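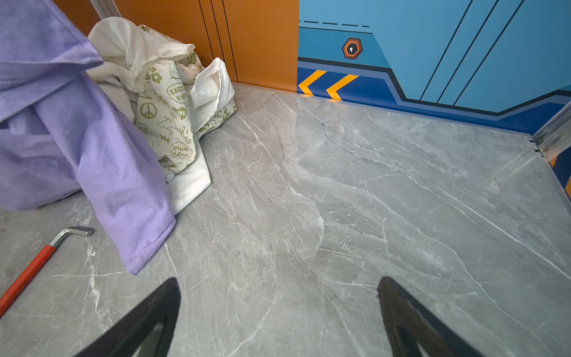 4 min read

The new leader of the council group in Flinport does not want to talk about how she won. She wants to talk about buses. We meet at eight in the morning in a café off the market square, and she has brought a folder with coloured tabs, which she opens before the tea arrives.

"People are bored of the contest," she says. "They want to know what we'll do."

Perhaps they are. But the contest is why I asked to see her. Her party has run Flinport for as long as most residents can remember, and in August it changed leader by a margin of 2 votes, in a meeting closed to the public, after a month in which councillors briefed against each other in language they would not use on a leaflet. The man she beat had the backing of the Wanditz ward branch, the largest in the borough. She had the backing of almost everyone who had fallen out with him.

I put this to her. She doesn't care for the wording.

"I had the support of colleagues who wanted a change of direction. That's how it works."

A change from what, though? She sat on the cabinet for the whole of the last term. She voted for the parking charges she now calls "a mistake in hindsight", and she voted for the Reinholz scheme, the redevelopment of the old cold store on the quay that was going to bring flats, a public square and a library, and has so far brought a fence.

"Reinholz was sold to us on figures that didn't stand up," she says. Did she ask to see the figures at the time? There is a pause here, and a look at the folder. "We relied on officers' advice. Any councillor would tell you the same."

Several did tell me the same, in very nearly those words. I am less sure than they are that it counts as an answer. The papers for that meeting ran to 675 pages and went out 4 days before the vote. One member of her own group told me he read the summary and the first appendix. When I ask how much of it she read, she says she read "the parts that were relevant to my portfolio".
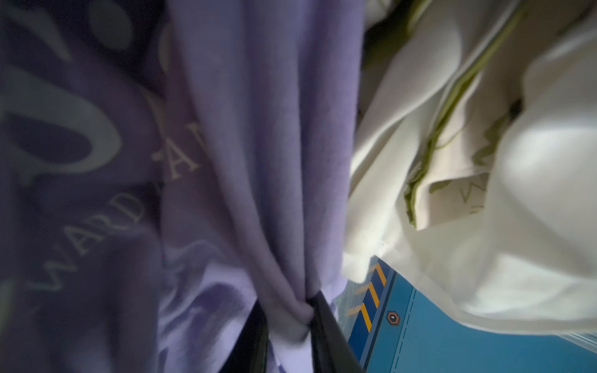 She is better on the subject of the branches, where she plainly knows every name and every grudge. The Wanditz members feel cheated, and she admits it. They had expected a ballot of the full membership and were told, late on, that the rules allowed for one only if the group itself asked for it. The group did not ask.

"I'd have been happy with a members' vote," she says.

Did she say so at the time?

"It wasn't my decision to make."

She could have said so all the same. I suggest that a candidate who was happy to face the members might have mentioned it while there was still a chance of facing them. She laughs at that, not unkindly, and says I have never had to manage a group meeting. True enough.

What about the buses, then? The plan is to bring back the evening service to Sellska, the estate on the hill that lost it two winters ago. She calls it her first promise and says it will be running by spring. It is a decent idea and a popular one – 3,000 people signed the petition against the cut, and she was photographed collecting it on the town hall steps, a few weeks after voting for the budget that contained it.

"I voted for the budget as a whole," she says. "You don't get to pick out the bits you like."

And the money this time? It will come from "efficiencies", a word she uses often over the next half hour. I ask for one. She offers the council's print costs, then the way vehicles are leased, and then says the finance team is working through the detail. The operator, as far as I can establish, has not yet been asked for a price. She says talks are "at an early stage", and when I ask whether that means they have started, she says she would rather not negotiate through the press.

The opposition is in no state to make much of any of this. It lost its own leader in the spring and has been arguing since over whether to fight Sellska at all. She knows it, and it may explain why she is so relaxed. "We don't take anyone for granted," she says, and I write it down, as I have written it down from each of her predecessors.

By nine the café has filled and two people have stopped at the table to congratulate her. One of them wants to know about the fence on the quay. She tells him it is being looked at.

Before she goes I try once more. If the vote had gone the other way, would the man she beat be promising the same bus?

"You'd have to ask him," she says, gathering up the folder. I did, the following afternoon. He said he had been in favour of it all along.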